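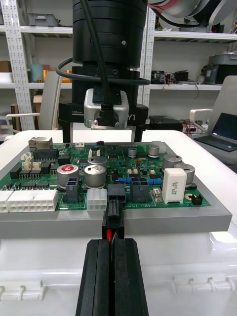
Tindton Repair Club – Features Desk

Saturday, 9 a.m., and the line is already out the door at the old Laskowska bakery. Toasters. Two lamps. A Goludero radio from 1980 with a dead dial and tape on the battery door. Its owner has carried it on the bus from Desness.

The club started with one table and a borrowed soldering iron. Since April it has opened every weekend, 22 benches, coffee in the back. Most faults are dull ones – a blown fuse, a bad switch, crumbs. Lots of crumbs.

People stay and watch. Thats half the point. You learn where the screws hide. You learn that a cracked plug costs almost nothing, and a new kettle does not.
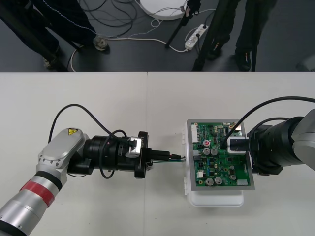
What does a repair cost?
Nothing for the labor. Parts are at cost, and there is a jar by the door.

Last year's book shows 956 items fixed. Hair dryers on top, then vacuums. The ones that can't be saved get stripped for cords and knobs, wich go in drawers along the wall. Somebody always needs a knob.

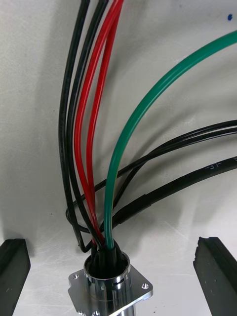 Before you come

Bring the cord. Bring the manual if you have it. Empty the vacuum bag – please. Allow 30 minutes, more if it's a sewing machine. No microwaves. Doors close at noon.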